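Home Guides Checklists Shop Contact
Filed under: Workroom Upkeep
2 min read

My tabletop tape check, with comments

I run through this every May, before the Jinum kits come in and we need the sorting table marked out properly.
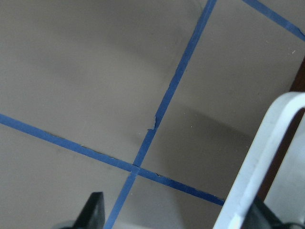
Ultan Mulligan wrote in to say he'd pull up any strip the minute an edge starts to fray, and he wipes the surface before putting new tape down. Fair enough! I'm a bit more relaxed (tape costs money), but here's my list.

1. Strips straight? Yes. Blue painter's tape, gray top, easy to see.
2. Edges flat? Not quite. One strip has a small ragged spot on its side, so that goes on the redo list.
3. Crossings: one strip laid over the other, doubled up. Run a thumbnail over it. I let two layers go, never three.
4. Sections big enough for a Flomellow tray? Ours need 19 inches on the long side. Measure, don't guess – I guessed last year and had to redo the lot.
5. Crumbs and specks: wipe before trays go down.
6. Spare roll in the drawer? Nope, and I've written it on my hand.

Next check: after the Poltari order ships.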